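Miroslava Tóth is already talking when I get through the door. Mind the step. Mind the boxes. Coffee's there if you want it.

She runs the toy side of Clirkaswood, a lending library for families, with Svatopluk Hrubý, who does the mending and most of the driving. It's ten in the morning and the phone has gone twice.

How big is the collection now? "2,790 pieces on the books," she says. "Farm animals go out most. Always have. Dinosaurs come and go, depends what's on telly, but a pig is a pig."

The first lot came from a playgroup in Villalba that was shutting. Hrubý drove down for them. "Two days there, two back," he says. "Van smelled of plasticine till June."

Everything that comes home gets checked before it goes on the shelf again. Legs, ears, seams. Chewed bits, mostly. Anything with a sharp edge goes to Hrubý's bench and some of it dosen't come back.

"People think you can just tip it all in one big tub," Tóth says. "We did that the first year. Never again – a child wants the cow, you're up to your elbow." So now it's trays. Shallow ones, so you can see what you've got. 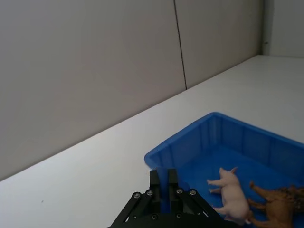
The pink pig in a blue sorting tray at Clirkaswood.

Blue for animals, she tells me, and then admits the colours have slipped a bit. Hrubý puts things wherever there's room. "I know where they are," he says. She gives him a look.

Money? Tight. A small grant from Ondar, 1,000 a year, and that goes on shelving and petrol. Families pay what they can. Vodo, the café next door, lets them use its back room for swap mornings.

Do things get lost? "Of course they get lost. Sheep down the sofa. We had one posted back from a seaside hotel, no note, just the sheep in an envelope." She dosn't charge for missing animals. Puzzles are different, she says, a puzzle with a piece gone is no use to anyone.

The phone again. She's got it before the second ring – yes, we're open till four, yes, bring the tractor.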